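Vanimside access road and open lot: walkover checklist, February

Area covered: unpaved road, both curbs, bare ground beside the road, far vegetation line
Start: 10 a.m.
Contractor for grading: Brorneck
Next walkover: before the Eresix deliveries begin

1. Road surface. PASS WITH COMMENT
Compacted earth, smooth farther out. Rougher at the near end, with a worn patch that needs grading. Speed stays at 10 mph until Brorneck has been over it.

2. Loose gravel. ACTION
Pebbles and gravel have collected along the left curb. Rake back or remove. Trip and skid hazard for anyone stepping down off the curb.

3. Curbs. PASS
White paint still reads well on both sides. Keep the tops clear of soil. Repaint on the normal cycle.

4. Road markings. N/A
None on this road. Cones to be set out on delivery mornings, spaced 20 feet apart.

5. Open ground. PASS WITH COMMENT
Bare dirt. No parking on it until the survey pegs are in. Small group of dark stones on the lot by the left curb to be picked up before any mowing or towing equipment goes across.

Bare ground and vegetation line first, then the road and curbs. 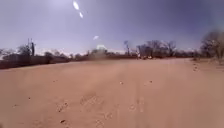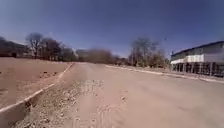 Tawfik replied that item 2 should not wait for the grader. The gravel can be raked by hand in an afternoon, and if it is left the blade will only push it out into the wheel track, as it did last time. Tawfik also asked for the 10 mph sign to go up at the gate end first, where drivers are still coming in at road speed.

Agreed on both. Item 2 moved to this week.

6. Vegetation at edge of ground. PASS
Keep a 5 foot strip bare in front of the growth as a fire break. Check again after rain.

7. Dust. ACTION
Water truck to make 3 passes on delivery days, the last one before noon. Stop vehicle movements if drivers can't see the far end of the curb.

Open items: 1, 2, 7
Copy to Brorneck and gate office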